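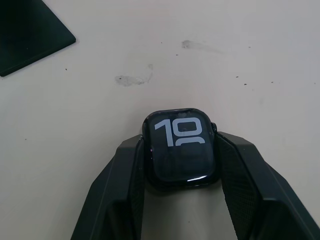 24/09/2023

Quiet Sunday in the shop, which is the only reason I got to the watch stand at all. Trarkura wants a little bedside dock for their gift set, something a person can drop a watch onto in the dark without fumbling, and I've been carrying the sketch in my apron pocket for so long that the fold lines have worn through. I had the cream tabletop mostly clear for once, apart from the usual smudges and specks I keep meaning to go after with the good cleaner, and with the watch up and its face toward me I could finally see what bothered me about the first dock. The big white 10 fills nearly the width of the upper part of the screen, and the minutes start right underneath it, so any front lip taller than a sliver is going to eat the bottom of the time. On the drawing I had given it a generous lip because it looked friendly. It will have to come down.

The other thing is the band. I drew the dock around a plain rubber strap, the kind that springs open and more or less stands by itself, and a woven mesh one like this behaves quite differently. It's softer, it wants to go where gravity sends it, and the two ends don't agree with each other about how far to spread. So the cradle needs to hold the case and leave the strap completely alone. I'm going to open the sides right up and let both halves hang down through a slot, and round over the slot edges generously so the weave doesn't catch. I ran a scrap of similar mesh over a sawn edge and it pulled a thread on the second pass, so sanding to 120 and calling it good won't do.

Crown side: leave a relief. The crown sits high on the right of the case and I had the cradle wall running straight past it, so a sleepy person pushing the watch down would be pressing the crown all night. I've penciled a scoop on the right only. For anyone who wears theirs the other way round I suppose we could scoop both sides and let it look deliberate. Leaning that way, it's one extra pass with the same bit.

Block blanks: I cut two from the Prirkness offcuts, 140 mm long before trimming, and they came down to 96 mm once I'd squared them and lost the ugly end. That's plenty of length for the base. Height is more of a worry. With a tall narrow block the whole thing tips when you lift the watch away one-handed, especially if the pad is a bit grippy. I glued a washer under the second blank and it was better, though I'd want somebody else to try it, as I know by now just how to lift it and I'm probably being kind to my own work. Both are on the shelf by the window, please play with them and be rude.

Pad material: the gray felt sheds. I had fluff on my sleeve, fluff on the bench, fluff in my tea. The Liew cork sheet is cleaner and cuts nicely with a new blade, but it's dearer, and there are 159 sheets of felt sitting in the back that I'd feel guilty about ignoring. Maybe felt underneath where it meets the nightstand, and cork where the watch goes.

Also wrote up the angle while I remember. Tipped back a little reads best from a pillow. Bolt upright, the lights overhead put a bright line along the bottom of the glass and I kept looking at that in place of the numbers. A bedroom lamp will be off to one side and may be no trouble, but a bit of lean costs nothing. I'll cut three wedges and try them at home tonight on the real nightstand with the real lamp.

Grideck have asked for a price on the full run, 1,093 pieces, delivered in December. I've told them I won't put a number on it until the slot jig exists. Jig first thing tomorrow, if the router table is free. Need: new blade, 1/4 round-over bit, more tape, milk.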